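Shehata puts a repair score on its own housewares, and likes what it sees

UNDSTEAD - Shoppers at the Shehata stores in Undstead and Gestholm will start seeing a new label on brooms, buckets, dustpans, drying racks and other household basics this month. The label is called Gokar, and it gives each product a score from 1 to 6 for how easy it is to repair. The higher the number, the longer you are supposed to be able to keep the thing out of the trash.

It sounds good. People are tired of throwing out a whole mop because a clip snapped. But a look at how the score is put together leaves a lot of room for doubt, starting with who hands it out.

Gokar is owned by Shehata. The company's press release calls it "a rating program for the whole housewares field," though so far the only products rated are ones Shehata sells under its own name. Asked whether any other maker had signed up, the company said by email that it was "in talks" and would share news in the spring.

The first batch covers 13 products. Not one of them scored below a 5.

That could mean Shehata makes very repairable dustpans. It could also mean the test is easy to pass. The company has put out a two-page summary of the method but not the full scoring sheet, and the summary is thin in the places where it matters. A product earns points if it can be taken apart "with common tools." It earns points if spare parts "are or will be offered." It earns points for clear instructions, which can be on a website.

Look again at that second one. A part that is not for sale today can still lift a product's score today, provided the company says it plans to sell it later. The summary sets no deadline. We asked for one and were told that parts would arrive "on a rolling basis."

At the Undstead store on Monroe Avenue, the Gokar display stood just inside the doors in the middle of the morning, with a big green sign and a stack of leaflets. Spare parts were harder to find. A clerk at the service desk checked the system and found 3 parts in stock for the whole rated line: a broom handle, a mop clip and a set of rubber feet for the drying rack. The rest would have to be ordered, and the system showed no prices for most of them.

Price is the other thing missing from the score. The rated broom costs less than a decent lunch. Its replacement handle costs nearly as much as the broom, before tax. You can fix it, and Gokar gives it full marks for that, but plenty of people will do the math in the aisle and grab a new one. A repair score that leaves out the cost of the repair is telling you half the story at best.

Shehata's answer is that prices move around and a printed label can't keep up. Fair enough. Stores seem to manage it with shelf tags, though.

Then there is the question of how long these items last before they need any fixing. The Gokar score says nothing about it. A bucket that cracks in its first winter and a bucket that goes twenty years could carry the same number, as long as both have a handle that pops off. The company says durability is "a separate conversation." Most customers would probably expect it to be the same one.

The local picture has its own wrinkle. The Gestholm repair market, which runs out of the old feed store and takes in lamps, toasters and the odd chair, says it was not asked for input on the label and heard about it from a flyer. Its sign-in book for last season shows very few brooms and no dustpans at all. People bring in things they paid real money for, or things they are fond of. Whether a label will get anybody to haul in a plastic scoop is an open question, and the release offers no figures on it.

The release does promise that Gokar will "cut household waste across the region." It doesn't say by how much, or compared with what, or who will be checking. The Undstead sanitation office, which weighs what comes through the transfer station, said it does not sort out housewares from other bulky trash and would have no way to measure a change.

None of this makes the label useless. Printing the part numbers on the back of the package is a real help, and the rated products do come apart more easily than some. We took the bucket and the mop apart at the newsroom table in a few minutes with one screwdriver. Getting the mop back together took longer, and the web page meant to walk us through it was not up yet. It was still not up when this item was filed.

Two simple changes would make the score easier to believe. The first is to publish the full scoring sheet, including whatever a product has to do to earn a 1 or a 2. The second is to let somebody outside the company do the scoring. Shehata said it would "consider all feedback" and did not say yes to either one.

Until then, the number on the package is what the seller thinks of the seller's goods. 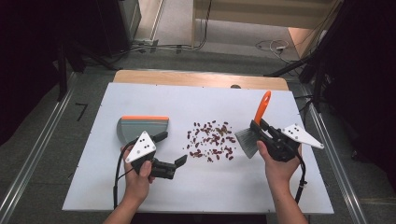

HOME & SPENDING

Before you buy on the strength of a repair label, ask at the desk whether the part you are most likely to break is in stock, and what it costs. On a broom, that is usually the spot where the handle screws in. On a dustpan it tends to be the front lip. If the clerk can't find a price, treat the part as if it doesn't exist.

Keep the receipt as well. Shehata's regular return policy still covers the rated line, and a refund may be quicker than a repair.

Got a Gokar part on order? Tell the Home desk how long it took to show up and what you paid for it.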